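Plate spacing in a shallow wire rack

I have been putting off a post on dish racks because the subject looks settled. You buy one, it goes next to the sink, and it stays there until it discolors. After replacing the one in my own kitchen in June, I started keeping notes on how plates stand in it and where the trouble comes from. The notes ran to 1,228 words, most of them repetitive, so what follows is the short form.

The rack type in question is the low rectangular kind with parallel slots and no side basket.

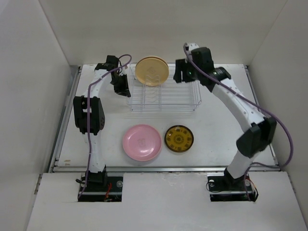
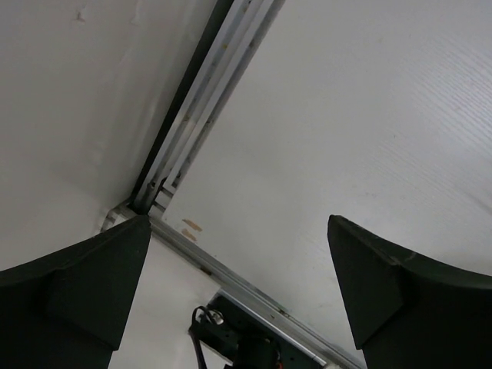 Slot width against plate profile

A flat dinner plate with a low rim will stand in almost any slot. The foot ring sits on one wire, the rim leans on the next, and the plate stays put. A deeper plate is a different case. The bowl section pushes the center of gravity forward, and in a shallow rack the wires meet the plate well below its midpoint. Push it lightly at the top edge and it tips into its neighbor.

My set is mixed. I have flat Indcombe plates, bought over several years, and a few deep Troltberg ones that are closer to pasta bowls. The Indcombe plates take one slot each. The Troltberg ones need 2 slots, and the second has to be on the open side of the bowl. If it is on the back side, the extra space does nothing.

Loading order

I now load from one end, flat plates first, all facing the same way. Deep plates go in last, at the opposite end, facing away from the flat ones. Filling the middle first is the usual mistake. It leaves two short runs of slots, neither of which is wide enough for anything deep, and the last plate ends up lying on the counter.

Before loading I put the plates down next to each other and sort them by depth. It takes a few seconds. Sorting while holding a wet plate takes longer and has cost me one Troltberg.

Full capacity is not worth using. My rack has enough slots for a larger load, but past 6 plates the rims start touching, and wherever two rims touch a line of water stays behind. Leaving a gap between plates fixes this without any wiping.

Weight

I weighed the deep plates on the kitchen scale. The heaviest came in at 900 grams, which is a lot to hang on one thin wire. A coated wire will mark at the contact point after a while, and the coating goes first at the bends. My old rack, a Fikre, failed there. The slots were still straight when I threw it out, but there was rust under the coating at both front corners.

The surface underneath

A low rack holds plates close to the counter, so the drips have nowhere to go. On a smooth white top they spread and dry into rings. I use a folded Jokari towel under the rack — changed daily — and lift the rack off every evening so that the top can dry. A sloped tray would do the same job, but the one I tried tilted the rack enough to make the deep plates lean again.

Mugs are still unsolved. They go on a separate towel for now, upside down, with one edge propped on a spoon handle.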